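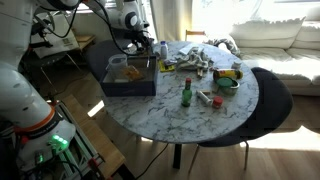 Etovau Open Day

The Etovau Open Day was a public demonstration of household robots held on a Saturday in December at the Zetance showroom in Braltville. It was organized by Etovau, a small developer of robot arms for home use, and centered on a single task: clearing a cluttered table into a box. The event is mostly remembered for the gap between what its program promised and what its own published log recorded.

Background

Etovau had spent the previous year describing its system as "ready for the living room," a phrase that appeared on its mailings and on the door of the showroom. Until the open day, the only evidence offered to the public was a set of short edited clips. Berenice Ayala, who wrote a newsletter on consumer machines, asked several times for an uncut run and was told each time that one was coming. The open day was announced soon afterward.

Setting

The demonstration took place in a furnished room with a light wooden floor, a white sofa and a round table with a white marble pattern. A large white robot stood beside the table, and an arm with a black gripper worked over a low-walled navy box placed on the tabletop. The objects included a clear plastic measuring pitcher, a yellow can lying on its side, a round tin with a green lid, a small green glass bottle with a red cap and a bunched-up cloth.

Critics later pointed out that the room favored the machine. The table stayed where it was all day, visitors were kept behind a line, and the staff chose the objects. Cloth is a fair test for a gripper, and so is a lid that isn't sitting flat, but neither says much about a kitchen with children in it.

Program

Sessions ran from 10 a.m. to 4 p.m. with a break at noon. Siu-ming Chuang, the lead engineer, gave the opening talk and took questions. Wing-sze Au ran the controls. Visitors could not pick objects or speak to the operator during a run, a rule printed on the back of the ticket and not mentioned in the invitation.

Etovau put attendance at 716. The figure came from tickets issued, and no count was kept at the door.

Results

The log released after the event listed 18 full runs, of which seven were completed without a person stepping in. The company's summary spoke of 3,267 "successful actions," a total that included every movement of the arm that ended where it was supposed to, whether or not anything was being held. Chak-lun Fu, a lecturer who attended the morning sessions, called the number "a pedometer reading."

The log did not say how much of each run was under remote control. Asked about this, Chuang replied that the system used "a blend." No breakdown was ever released.

Reception

Local coverage was friendly and leaned heavily on the press sheet. Ayala's account was cooler. She credited the team for running the arm in daylight in front of strangers, then noted that a person could have cleared the same table before the opening talk was over. Wagner Rezende, who managed the showroom for Zetance, defended the event as a progress report and said visitors had understood it that way. The wording on the door suggests that they were invited to understand something else.

Later events

A second open day was planned with objects brought by the public. It was postponed twice and dropped from the showroom's calendar. Etovau continued to use the phrase "ready for the living room" in its mailings, with the word "nearly" added in smaller type.

See also

Cheung table-clearing test
Remote operation
Household robot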